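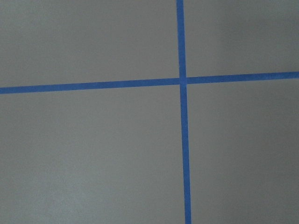 *Repère en ruban bleu sur surface grise, vue de la caméra de poignet.*

# Dendix – cellule compacte de prise et dépose

Dendix est une cellule de manipulation pour petites pièces, destinée aux ateliers qui changent souvent de série. Elle se compose d'un bras six axes, d'une pince à deux doigts, d'une caméra de poignet et du logiciel de guidage Altar. Le recalage se fait sur une croix de ruban adhésif collée sur le plan de travail, sans mire imprimée ni gabarit usiné.

## Caractéristiques

- Charge utile : 5 kg, pince comprise
- Poids de la cellule sur châssis : 145 kg
- Caméra : couleur, fixée au poignet
- Alimentation : 230 V monophasé
- Logiciel : Altar, interface en français, anglais et hongrois
- Garantie : 2 ans pièces et main-d'œuvre

## Recalage sur croix

Le bras se place au-dessus du plan, la caméra relève les bords des deux bandes et Altar en déduit le point de croisement et l'orientation. Les bandes n'ont pas besoin d'être parfaitement perpendiculaires : l'angle réel est mesuré puis enregistré avec le poste. Prévoir un ruban mat, d'une couleur bien distincte du support. En cas de remplacement du ruban, refaire l'enregistrement complet.

## Journée de démonstration

La cellule est présentée en fonctionnement le 13 mars 2024 dans l'atelier Ostapchuk. Gyula Nyitrai assure les démonstrations de recalage et de changement de série. Maksym Kuzmenko répond aux questions sur l'intégration et le raccordement aux automates existants.

Les groupes sont limités à 8 personnes. Les visiteurs peuvent apporter leurs propres pièces – de préférence plusieurs exemplaires de la même référence – pour un essai de prise. Chaussures fermées obligatoires dans l'atelier.

## Options

- Châssis sur roulettes avec vérins de blocage
- Doigts de pince à revêtement souple
- Convoyeur d'amenée Bratarura, livré avec son support
- Formation sur site, deux opérateurs par session

Prix et délai sur devis. Indiquer la référence des pièces, leur masse et la cadence souhaitée.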